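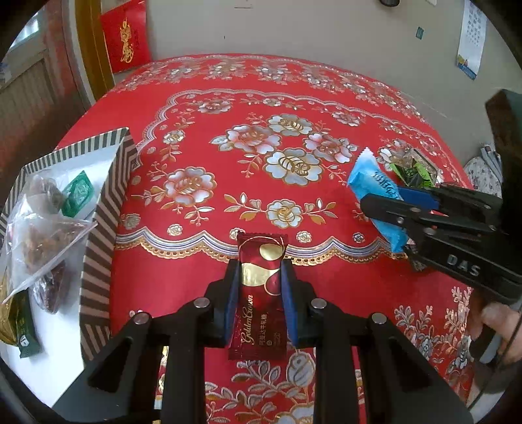 Figure 7.1 Wrapped candies in red and green, and a snack in a blue wrapper. The red wrapper carries the name "Golden Crown" in gold.

Chapter 7
Packaging and the Price of Small Goods

Most of the things people buy in a week are cheap, and most of them come in a package. For a car or a washing machine, the box is a tiny part of the cost. For a single piece of candy, the wrapper can cost nearly as much as what is inside it. This chapter looks at how firms that sell small goods decide what to spend on packaging, and how that decision shows up in the price.

We will follow one company through the chapter. Testgate makes hard candy and sells it in the town of Forkanport and to stores farther inland. It was started by Glenys Kettle, who sold unwrapped candy by weight from glass jars. Her costs were sugar, flavoring, fuel and rent – packaging hardly came into it. A customer took what the clerk scooped out and paid for the weight.

When Kirsty Sowerby took over the books, the company had begun to wrap each piece. Wrapped candy kept longer and could be shipped, but the wrapping machine had to be paid for whether it ran or not. That makes it a fixed cost. The film is a variable cost, as the company uses more of it with every piece it makes. In a slow month the machine might wrap 65 cases. In December it wrapped 185, and the cost of the machine was spread over many more pieces.

Section 7.1 defines fixed and variable costs and shows how to find the average cost of one case. Section 7.2 deals with printed wrappers, where a supplier may ask for a minimum order of 2000 sheets. Section 7.3 turns to brand names and asks why buyers will pay more for a name they know.

Key terms
fixed cost
variable cost
average cost
minimum order
brand premium

Before you read
Find a small wrapped item at home and write down its price. Estimate what share of that price went to the package, and keep your answer for the exercise at the end of Section 7.1.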